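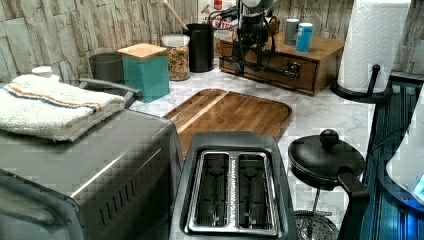
학부생이 한 학기 안에 주방용 로봇 팔의 조작 과제를 완성할 수 있는가?

과제의 범위를 조리대 하나로 한정하고 시연 자료의 기준을 학기 초에 확정한다면 가능하다는 것이 레르홀름(Lerholm) 공과대학 로봇공학과의 판단이다. 다만 여기서 완성이란 정해진 물건을 정해진 자리로 옮기는 동작을 반복하여 평가받을 수 있는 상태를 말하며, 조리 자체는 포함되지 않는다.

레르홀름 공과대학의 학생 프로젝트 ‘트라브게이트(Travgate)’는 이 범위 안에서 진행되고 있다. 참가 학생은 7명이고, 과제 기간은 4개월이다. 학생들은 기계, 제어, 자료 관리의 세 분야로 나뉘어 있으나 로봇 팔을 조종하여 시연을 기록하는 업무는 전원이 교대로 맡는다. 지도는 에방겔리아 쿠추코스(Evangelia Koutsoukos) 교수가 담당하며, 학생 대표는 4학년 이아손 니콜라이디스(Iason Nikolaidis)이다.

작업은 공학관 별관의 파나기오투(Panagiotou) 실습실에서 이루어진다. 학과가 이 실습실에 조리대를 설치하기로 결정하였을 때 교내에서는 이견이 있었다. 기존의 학부 로봇 실습은 규격이 같은 블록을 격자판 위에서 옮기는 방식이었고, 평가 기준도 그 방식에 맞추어 오랫동안 다듬어져 있었다. 블록 실습은 채점이 명확하고 학기마다 결과를 비교하기 쉽다. 반면 학생들이 졸업 후 마주하는 현장의 물건은 블록처럼 생기지 않았다는 지적도 꾸준히 제기되어 왔다.

쿠추코스 교수는 두 방식 가운데 어느 하나를 폐지하자는 입장이 아니었다. 학과에 제출한 운영 계획서에서 교수는 블록 실습을 선수 과목으로 두고, 이를 이수한 학생에 한하여 조리대 과제에 참여하도록 하였다. 계획서에는 다음과 같은 문장이 있다. “학생은 물체의 치수를 아는 상태에서 배운 것을, 치수를 모르는 상태에서 다시 배워야 한다.” 이 원칙은 현재까지 유지되고 있다.

조리대에 무엇을 놓을 것인지를 정하는 데에도 상당한 시간이 소요되었다. 초기 목록은 학생들이 각자 제안한 물건을 모은 것이어서 크기와 재질의 분포가 고르지 않았다. 이후 자료 관리 담당 학생들이 목록을 다시 작성하면서, 단단한 용기와 형태가 변하는 포장을 함께 포함하고 손잡이가 있는 기구를 별도 항목으로 분류하였다. 특히 과자 봉지처럼 눌리면 모양이 달라지는 물건은 학생들 사이에서 의견이 가장 크게 갈린 항목이었다. 제어 담당은 제외를 요청하였고, 기계 담당은 집게의 성능을 확인할 수 있는 거의 유일한 물건이라는 이유로 유지를 주장하였다. 결국 봉지는 목록에 남았으며, 평가 점수는 단단한 용기와 분리하여 산출하기로 합의하였다.

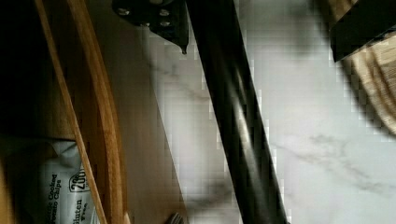

파나기오투 실습실의 조리대와 로봇 그리퍼. 왼쪽 나무 쟁반에 감자칩 봉지가 담겨 있다.

트라브게이트의 학습 방식은 시연에 기초한다. 학생이 로봇 팔을 조종하여 동작을 수행하면 관절의 움직임과 영상이 함께 저장되고, 이 자료가 제어 모형의 학습에 사용된다. 운영 계획서가 정한 목표는 시연 500건이다. 이 가운데 검수를 통과한 자료만이 학습용으로 인정되며, 11월 말 중간 점검에서 인정된 시연은 236건이었다.

목표의 절반에 미치지 못하는 이 수치를 두고 학과는 일정의 지연으로 기록하였으나, 과제의 중단이나 축소는 검토하지 않았다. 검수에서 반려된 자료의 상당수가 같은 원인으로 분류되었기 때문이다. 학생마다 동작의 시작 자세가 달랐고, 시작과 종료를 선언하는 시점도 일정하지 않았다. 어떤 학생은 집게가 물체에 닿기 직전부터 기록을 시작하였고, 어떤 학생은 팔이 대기 자세에 있을 때부터 기록하였다. 개별 시연으로는 문제가 없더라도 한데 모으면 모형이 일관된 출발점을 학습하기 어렵다.

니콜라이디스는 중간 점검 보고서에서 이 문제를 장비의 결함이 아닌 절차의 결함으로 규정하고, 개정 절차서를 첨부하였다. 개정안에 따르면 모든 시연은 동일한 대기 자세에서 시작하며, 조종자와 기록자를 반드시 분리한다. 기록자는 종료를 선언한 뒤 그 자리에서 일차 검수를 하고, 판단이 어려운 경우에는 보류로 표시하여 주간 회의에 회부한다. 종전에는 조종자 본인이 자신의 시연을 검수하였다.

보고서 본문보다 널리 읽힌 것은 부록이었다. 니콜라이디스는 부록에 보류된 시연의 사례를 정리하고, 각 사례에 대한 학생들의 판단이 어떻게 달랐는지를 그대로 실었다. 집게가 뚜껑을 스치고 지나갔으나 용기가 넘어지지 않은 경우, 물체를 지정 위치에 놓았으나 방향이 돌아간 경우 등이 여기에 포함된다. 학과의 다른 실습 과목에서도 이 부록을 검수 교육 자료로 사용하기 위한 협의가 진행 중이다.

물체의 배치에 관한 규정도 같은 시기에 정비되었다. 배치가 매번 동일하면 모형은 물체가 아니라 위치를 외우게 되고, 지나치게 자유로우면 결과를 비교할 수 없다. 학생들은 조리대를 몇 개의 구역으로 나누고 큰 기구의
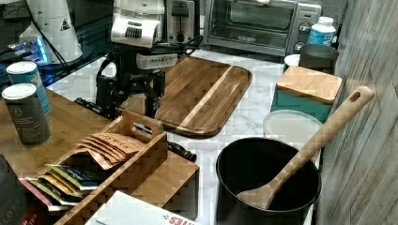 위치는 한 회차 동안 고정하되, 작은 용기와 차 봉지 등은 구역 안에서 자유롭게 옮기도록 하였다. 회차가 바뀌면 큰 기구의 위치도 변경한다. 변경 내역은 배치 일지에 손으로 그려 남기는데, 이 일지는 전산 기록과 별도로 보관된다. 쿠추코스 교수는 전산화를 권고하였으나 학생들은 손으로 그리는 과정에서 배치의 오류를 발견하는 일이 많다는 이유로 현행 방식을 유지하고 있다.

케이블 관리는 기계 담당 학생들의 주요 업무이다. 팔이 낮은 자세로 내려갈 때 케이블이 늘어지면 물체에 닿을 수 있고, 지나치게 당겨 고정하면 관절의 움직임이 제한된다. 기계 담당은 매 회차 시작 전에 팔을 가동 범위 전체로 천천히 움직여 걸림이 없는지 확인하고, 점검표에 서명한다. 서명이 없는 회차의 자료는 내용과 무관하게 반려된다. 시행 초기에는 지나치게 엄격하다는 불만이 있었으며, 서명 누락으로 하루 분량의 기록이 모두 반려된 일도 있었다.

실습실의 안전 규정은 학과 공통 규정을 따르되 몇 가지 조항이 추가되어 있다. 가열 기구의 전원은 과제 중 사용하지 않으며, 팔의 전원이 켜져 있는 동안 조리대 위로 손을 뻗는 것은 금지된다. 물체를 다시 배치할 때에는 조종자가 정지를 구두로 알리고 기록자가 이를 복창한 뒤에 접근한다. 비상 정지 장치는 기록자가 담당한다.

학생들의 시간 배분에 관해서는 아직 해결되지 않은 문제가 있다. 트라브게이트는 정규 학점으로 인정되지만, 시연 기록에 소요되는 시간은 강의 시간표에 온전히 반영되어 있지 않다. 중간 점검에서 학생들은 기록 업무가 저녁 시간대에 집중되고 있으며, 제어 담당의 경우 본래의 모형 설계보다 조종에 더 많은 시간을 사용한다고 보고하였다. 학과는 다음 학기부터 실습실 개방 시간을 조정하고, 블록 실습을 마친 저학년 학생에게 기록자 역할을 부여하는 방안을 마련하고 있다. 저학년 참여자의 학점 인정 여부는 결정되지 않았다.
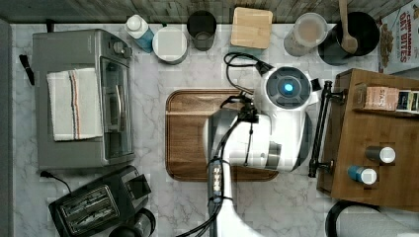 로봇 팔과 나무 도마, 오븐 토스터가 놓인 실습 조리대. 파나기오투 실습실.

과제의 최종 평가는 교내 시연회와 프룬게이트(Prungate) 학생 로봇 경연의 두 단계로 이루어진다. 교내 시연회에서는 학생들이 직접 정한 물건과 배치를 사용하지만, 프룬게이트 경연에서는 주최 측이 당일 제시하는 물건이 일부 포함된다. 경연 규정상 참가 팀은 사전에 물건의 종류를 알 수 없으며, 배치를 확인한 뒤 모형을 다시 학습시키는 것도 허용되지 않는다.

이에 대비하여 학생들은 인정된 시연 가운데 일부를 학습에서 제외하고 별도의 평가용 자료로 보관하고 있다. 인정 건수가 충분하지 않은 상황에서 학습용 자료를 덜어 내는 데 대한 반대도 있었으나, 주간 회의의 표결을 거쳐 시행이 확정되었다. 평가용 자료의 목록은 자료 관리 담당만 열람할 수 있으며, 제어 담당에게는 교내 시연회가 끝난 뒤에 공개된다.

쿠추코스 교수는 경연의 순위를 학점 산정에 반영하지 않겠다는 방침을 학기 초에 공지하였다. 평가의 대상은 절차서, 점검표, 배치 일지, 그리고 반려된 자료에 대한 분석이다. 교수는 학과 회의에서 “실패한 시연을 분류할 수 있는 학생은 다음 장비를 맡겨도 되는 학생”이라고 설명한 바 있다. 이 방침에 대하여 학생들의 의견은 하나로 모이지 않았다. 니콜라이디스는 경연 성적도 일부 반영되어야 한다는 의견서를 제출하였고, 학과는 이를 다음 학기 평가 기준 논의에 포함하기로 하였다.

트라브게이트의 개정 절차서와 중간 점검 보고서 부록은 레르홀름 공과대학 로봇공학과 사무실에서 열람할 수 있다. 실습실 견학은 기록 업무가 없는 오전 시간에 한하여 허용되며, 희망자는 학과 사무실에 사전 신청서를 제출하여야 한다.

2022년 12월 30일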